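How Old Paper Becomes New Paper

A page for young readers from the Remdale Paper Museum

Pick up a sheet of paper and hold it up to a window. If you look closely, you may see tiny lines and specks running in all directions. Those are fibers. A fiber is a very thin thread, and a sheet of paper is made of a huge number of them pressed together.

Most of the fibers in paper come from trees. Some come from cotton, straw, or other plants. When you are finished with a piece of paper, the fibers are still there, and most of them can be used again. Using them again is called recycling.

What happens at the mill

A factory that makes paper is called a mill. Trucks bring old paper to the mill in big square bundles called bales. One bale of the kind our local mill buys weighs 660 kilograms, as much as a large horse. It is held together with wire so it doesn't fall apart on the truck.

Before paper is baled, it has to be sorted. Newspapers go in one pile, cardboard in another, and white office paper in a third. Sorting matters to the people who run the mill. Brown cardboard fibers are strong but dark, so they make good boxes and poor drawing paper. White office paper can be turned into new white paper. If the two get mixed up, the mill ends up with something grayish brown that is hard to sell.

Some things have to be pulled out by hand or by machine. Pizza boxes with a lot of grease on them are a problem. Oil and water don't mix, and the next step uses a great deal of water.

Making soup

The sorted paper drops into a big tub called a pulper. A pulper works like a giant kitchen blender, with warm water in it and a spinning part at the bottom. The paper gets soaked and stirred until it comes apart into fibers. The mixture is called pulp. It looks like thin oatmeal.

You can see the same thing happen at home. Tear up a paper napkin, put it in a jar of warm water, screw the lid on tight, and shake. In a minute or two the napkin is gone and the water is cloudy. The cloudy part is loose fibers.

Pulp from old paper is dirty at first. It has staples in it, and bits of tape, and glue, and plastic from envelope windows. The mill pours it through screens, which are like kitchen strainers with very small holes or slots. Fibers go through, and bigger bits stay behind. Then the pulp is spun around in tall cones. Heavy things such as sand and staples move to the outside, slide down, and drop out at the bottom.

Getting the ink off

If the mill wants to make white paper, the ink has to go. The mill adds something like soap and blows air bubbles through the pulp. Ink sticks to the bubbles, the bubbles float up, and a dark foam collects on top. The foam is skimmed off and the clean pulp stays underneath. Cardboard makers often leave this step out. It doesn't matter much if a brown box has a little old ink in it.

From soup to sheet

By now the pulp is almost all water. It is sprayed onto a wide moving screen that runs like a conveyor belt. Water drains through the screen and the fibers settle on top, crossing over one another. They make a wet mat. The mat goes between heavy rollers that squeeze more water out, and then over hot metal drums that dry it. At the far end, the paper is wound onto a roll.

What holds it together? Mostly there is no glue. When wet plant fibers dry while they are touching, they grip each other. The grip is weak between any two fibers, but there are so many of them that the sheet is strong enough to write on, fold, and carry around in a backpack.

Can paper be recycled forever?

Each time paper goes through a mill, some of the fibers break and get shorter. Short fibers don't grip as well as long ones. After several trips they are too short to hold a sheet together, and they wash out through the screen. Mills often mix in some new, long fibers to keep the paper strong. Very short fibers can still be used for egg cartons, which don't need to be smooth or thin.

Hand papermaking at the museum

Ebise Birhane runs our papermaking room. She uses old envelopes and school worksheets, and children make their own sheets with a mold and deckle. The mold is a wooden frame with a screen across it. The deckle is a second frame that sits on top and gives the sheet its edges. You dip both into the vat, lift them out flat, and wait for the water to drain. Then the sheet is turned out onto a piece of felt. It takes a day to dry, so we mail it to you or you can come back for it.

The next workshop for ages 7 to 12 is on Mon 7 January. There are 9 places. Wear sleeves you can push up. Ilse Mühlbauer takes sign-ups at the front desk.

Words to know

Bale: a large bundle of old paper tied with wire.
Deckle: the loose frame that gives a handmade sheet its edges.
Fiber: a very thin thread from a plant.
Mold: the frame and screen used to lift pulp out of the water.
Pulp: loose fibers mixed with water.
Pulper: the big tub where paper is stirred into pulp.

What goes in the paper bin?

Rules are different from town to town, so ask a grown-up to check yours. In Remdale these can go in:

newspapers and magazines
envelopes, with or without windows
clean cardboard, folded flat
notebooks (take the metal spiral off first)
paper bags

These should stay out:

used tissues and paper towels
greasy pizza boxes
shiny cash register receipts
wrapping paper with glitter or foil

Try this

For one week, put all the paper your family throws away in a box by the door. At the end of the week, sort it into cardboard, white paper, and everything else. Weigh each pile on the bathroom scale if you have one. Wolfram Kröger's fourth grade class did this in November and had 31 kilograms from all their homes together. Over half of it was cardboard. 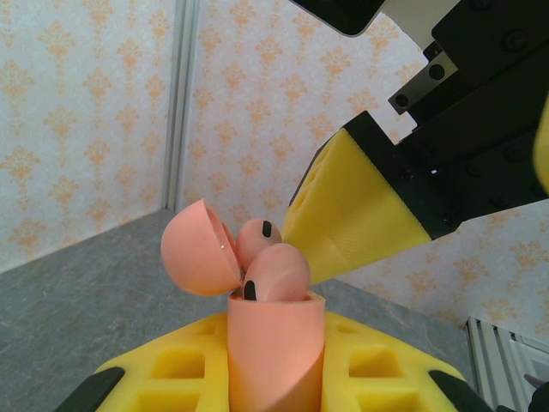 Why does recycled paper sometimes have little specks in it?

The specks are tiny bits of ink or colored paper that were too small to be caught when the pulp was cleaned. They don't make the paper any weaker, and you can write on it as usual.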